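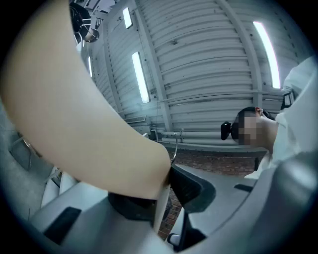

Can I swap the finger tips on a hand-held gripper without redoing the whole calibration?

It depends on the length. If the new tips are the same length as the old ones you only need to redo the open/close range, a two-minute job. If they're longer or shorter, the tool offset changes too, and you want to run the full thing.

Home | Tickets | Knowledge Base | My Account | Log out

June 2020
Posted by: bench2

OK, so that was the first reply I got and it's a good one, but my problem is a bit messier, so let me lay out the whole thing and keep adding to this ticket as I go.

I'm comparing two hand-held grippers for the Trevholm project. One is the Mokoleo, gray shell, black fingers, the one we've had since April. The other is the Plendov, which is lighter and has a trigger I like a lot better (my index finger doesn't cramp!). Same camera on both, same fisheye lens, same recording settings. The plan was 200 grasps with each and then compare the opening width in the log against calipers.

The Mokoleo did fine for the first hundred or so. Then the width started to drift. Fully closed should read zero and it was reading 2 mm, then 3. Open it, close it, and sometimes it came back and sometimes it didn't.

What I tried first:

Restarted the logger. No change.

Swapped the USB cable for the short one. No change, but the Plendov stopped dropping out with that cable, so I'm leaving it on there.

Cleaned the fingers with alcohol. Felt productive, did nothing.

Re-ran the open/close range. Fixed it for 20 grasps and then it wandered off again. That's the part that bugs me, because a bad calibration ought to be bad the same way every time.

Update 1

Support asked if the marker tracking might be losing the fingers under our lights. Fair question, we've got long fluorescent tubes overhead and with that lens they get into everything. I turned the exposure down by hand and recorded 300 frames with the gripper clamped shut on a gauge block. Tracking never dropped. The width still crept up near the end of the clip, with the block sitting right there in the jaws. So I'm crossing the lights off the list, though I did keep the lower exposure, it looks nicer.

Update 2

Took the right-hand finger off. The screw that holds it to the slide was loose, maybe a quarter turn. I really wanted that to be the answer. Tightened it, put everything back, did another 20, and the drift was smaller but still there, under 1 mm.

Then I wiggled the finger sideways and could feel play in the slide itself. The Plendov has none that I can feel. I pulled the slide and found the little plastic shim had a groove worn into one side. We had a spare set from Shetty in the drawer, a hair thicker, so in it went. It's stiffer to squeeze now, but it doesn't stick.

Update 3

Ran the full calibration, since I didn't trust the old offset after all that. Closed reads 0.1 mm, and open matches the calipers. I did 200 grasps on the soft foam block and then checked again: 0.1 mm. Much happier.

For anyone doing the same comparison, I threw out all the earlier Mokoleo numbers and started over, which brings the total across both tools to 900 counting the junk ones. My forearm has opinions about that. So far the Plendov wins on comfort and the Mokoleo wins on how well it holds thin stuff, like the edge of a folder. The width readings are close enough now that I wouldn't pick one over the other for that.

Still open: is the thicker shim OK for long-term use, or will it chew up the slide? And could you send me the torque for that finger screw? The manual only says "snug." Please leave the ticket open until I've got that.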